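Notebook, wet corner and store
September, continued from the previous page

09:10. Started on the grout. The plan from last time stands: get the tile cleaned and the joints sealed first, then sort the shelving, then decide where the long-handled tools live. Doing the shelving first would mean moving everything twice.

Two kinds of tile to deal with. The column is the dark red square tile with light joints, and the wall next to it is the larger cream-white tile with thin gray joints. They do not clean the same way. On the red, residue shows as a pale film across the tile face and the joints look acceptable even when they are not. On the cream, the face hides nearly everything and the joints give it away. Inspect the red with a lamp held low and to one side. Inspect the cream straight on in normal light.

Cleaner is Clernis concentrate, 200 ml made up in the gray bucket, filled to the upper line. Dwell time 14 minutes by the timer. The last entry used a shorter dwell and needed a second pass on the joints. The longer dwell did not. Do not stretch it beyond this on the red tile until somebody has tried it on a spare, as there is no data on the glaze.

Corner of the column is the slow part. The narrow return is faced with smaller tile, so there is far more joint per unit of height than on the wide face, and the brush bridges from one tile to the next without reaching the bottom of the joint. Cut the old nylon brush down to a stub and used the stub end-on. Works, tedious. Would buy a narrow brush if doing it again.

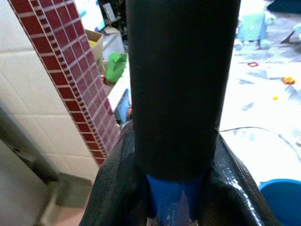
Red-tiled column with the smaller corner tile, cream wall tile beside it, black cylinder with blue band in front.

10:25. Rinsed twice and wiped down. Rinse water from the column ran clear on the second pass. Rinse water from the wall was still slightly cloudy on the second, so did a third on the wall only.

Test patch for the sealer: Brilus penetrating, low on the wall where it will not be noticed if it goes wrong. Applied with a folded rag, excess off after 3 minutes. Drop test to follow once it has cured. Bead = pass, dark spot = repeat. If it passes, do the column corner next and the wall last.

Notes on the sealer for whoever continues:
Shake the bottle well, it settles.
Wipe the tile face before the film sets. It leaves a haze that only comes off with more sealer on the rag.
Keep it off the painted wall. No test has been done there and the color is light.
Cap goes back on between sections.

11:05. Moved on to the store side while the patch cures. Shelving is overfull and has been for a while. The main fault is that things have been put where there was a gap, so short items block tall ones and anything soft ends up squeezed into the front. The orange crate is a good size for the shelf and can stay where it is, but it is heaped above the rim, and the handle cutout is at the front, so tipping it forward to pull it out will spill whatever is on top. Rule from now on: contents below the rim. Surplus goes in a second crate of the same kind. The Le Goff catalog has the size, see the order list at the back of this book.

Shiny decoration (the cyan tinsel stuff) should not be on the working shelves. It sheds, and bits of it get into everything below. Bag it, close the bag, label it, and put it up with the seasonal items. The crumpled white bag beside it needs opening and sorting before anyone decides on a place for it. Do not relocate unopened bags. That is how the last one got lost.

Clear tubing: coil and tie. Hanging loose it drops across the front of the shelf and catches on whatever is being taken out. One tie at the top, one at the bottom of the coil, hook on the side of the upright. Check for kinks before coiling; a kinked length gets cut back to sound tube.

The small brown box on the floor by the base of the shelving is in the way of cleaning. Floor under and in front of the unit should be clear to the tile so that a pad can be run along it in one stroke.

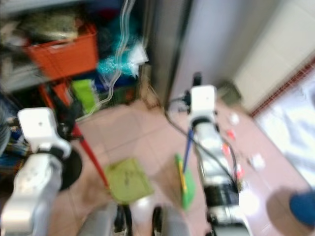
Long-handled tools are the remaining problem. At present they lean on whatever is nearest, which puts the working end on the floor with weight on it. A flat pad stored like that takes a set and stops lying flat on the tile, and then it skips the joints. Same complaint about bristle or sponge heads parked on one edge.

Fix: a wall rail with spring clips, handles up, heads hanging free of the floor. Zernorer makes a 32 mm clip that should take the thicker handles. The thin ones will slip in that size and want a wrap of tape or the smaller clip. Measure each handle before ordering. Put the rail on the light-colored wall past the door frame, far enough over that nothing hanging there reaches into the opening. Height to be set from the longest handle plus clearance for a bucket underneath. Plugs to suit the wall, which has not been drilled yet, so make one trial hole first and see what comes out of it.

Pads come off the heads before storage. Damp pads on the rail will mark the wall.

13:40. Drop test on the patch. Water beads on the treated joints and soaks in on the untreated joint beside them. Pass. Gave the patch a dry rub and no haze came off on the cloth. Went ahead with the column corner, two light coats, second one wiped sooner than the first. Wall not started.

Bottle of sealer is down by over half. One corner and a patch should not have used that much. The rag is holding most of it, so try a small foam applicator on the wall and compare.

Open items
Seal the cream wall, foam applicator.
Repeat drop test on the column corner tomorrow before anyone splashes it.
Second crate, on the order list.
Clips: measure handles, then order.
Trial hole for the rail.
Tubing coiled and hung.
White bag opened and contents sorted.
Narrow grout brush, if there is one under the same order.

Bucket rinsed and left upside down by the drain. Cleaner concentrate back in the locked cupboard, quantity written on the label.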